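Visit report: virtual worlds teaching suite, Patton campus, November

The suite opened its doors to outside teaching staff for one afternoon. I went to see how the island server is run day to day and how student builds are stored between terms.

Nazar Hrynyshyn, who maintains the grid, gave the tour. The service runs on a single machine in the Rieger building and hosts nine regions. Six are open to students, two are reserved for staff testing, and one holds archived work. Each student group gets a parcel with a limit of 1,650 objects. In the past term one group reached the limit, mostly through unlinked stair parts.

Login takes 14 seconds on the lab desktops and longer from the residence halls, where voice chat is also blocked by the firewall. Staff use a separate text channel for remote critiques.

Archiving is done by region export at the end of each module. Textures are saved with the export, but scripts written by guests are not always kept. Dinasden, the drawing module, now asks students to hand in scripts as text files as well. 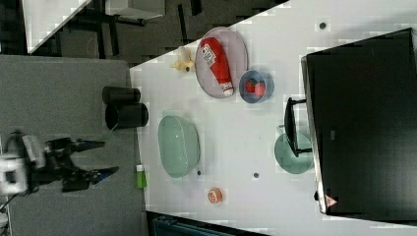
Page last changed: November, 15:14

The session closed with a walk through Ulalik, the shared exhibition region. Avatars were capped at 15, and movement stayed smooth with all places taken. Teleport points were labeled by module, and the older ones still led to empty parcels. Hrynyshyn plans to remove these before the next intake.

Export settings and the parcel request form are available from the suite desk.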